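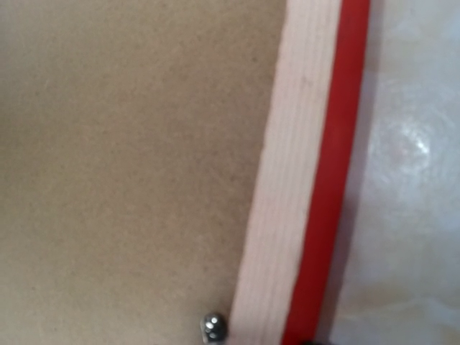 Alby Faulkner thinks I picked the wrong topic, and he told me so the day I handed in my outline. In his view small claims court is too simple to fill a report, and I should have done something with a jury in it.

Well, I went ahead anyway! My question was pretty basic: when a tenant in Humville sues to get a security deposit back, what do they have to prove? I read 60 case summaries from the February docket, then sat in on hearings at the courthouse on Plesthorpe Street (bring a sweater, it's freezing in there).

The burden is on the tenant at first. You show the lease, you show you paid, and you show you moved out. After that the landlord has to explain every dollar they kept, and this is where a lot of them got stuck. One landlord wanted $300 for carpet cleaning and had no receipt at all.
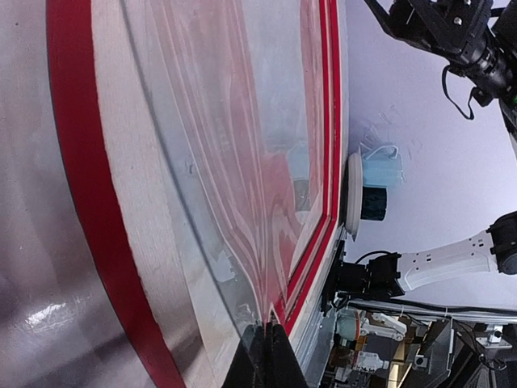
The biggest claim I read was for $2,872, against a company called Astthorpe, and it came down to whether a letter was mailed within 20 days. The tenant still had the envelope with the postmark. She got the whole amount.

My weak spot is that I only looked at one month. Next semester I want to add the McAlister County cases and see if the judges there treat missing receipts the same way.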